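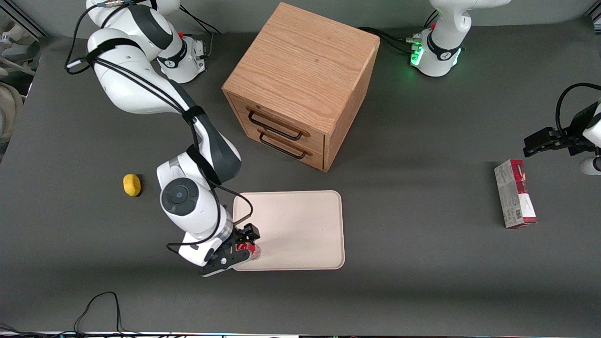 Chapter 2
Small Storage: Drawers, Trays and Cartons
By Kazimír Oravec and Dirceu Vieira

Most household storage courses begin with closets and end with garages. This one begins with the things that sit on top of other furniture. A small cabinet with a pair of drawers, a shallow tray and a few cartons will hold much of what people misplace in a week: keys, batteries, tape, spare buttons, tea, receipts. Students who can sort these well usually have little trouble with a full pantry later on.

We use three terms throughout the chapter. A closed store is any piece with a door or a drawer front, such as the oak cabinet in the opening photograph. An open store has no lid and no front. The tray beside the cabinet is an open store, and its low raised rim is enough to keep small items from sliding onto the table. A loose item is anything that has been given neither, like the little yellow object lying by itself on the gray surface.

Loose items are where sorting starts. Before opening a drawer, clear the tabletop. Put each loose item in the tray, even if you already know where it belongs. When the tray is full, stop and empty it into the closed stores, one kind of item per drawer. Handles matter more than students expect. A wire pull bent into a loop can be caught with one finger while the other hand is full, and a small round knob often can't.

In the Virnmont survey of 2004, which we return to in Section 3, households were asked to name the drawer they opened most. Nearly 1000 answered, and the top drawer nearest the door of the room was the usual choice. Keep this in mind when you decide what goes in the upper drawer and what goes in the lower.

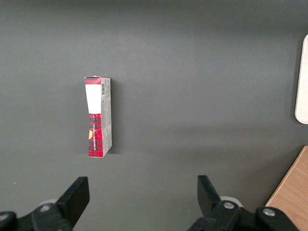
Cartons are the third kind of small store, and the one most often kept past its use. Many are thrown into a drawer whole, with one or two items rattling inside. Before keeping a carton, ask whether it can be labeled. The red plaid carton shown in this section has a large blank white area on its front, so the contents can be written there in marker without covering the pattern. A carton printed on every side needs a paper label, and paper labels come off. Write the contents first and the month second, for example "fuses, June."

Terms to know: closed store, open store, loose item, label area.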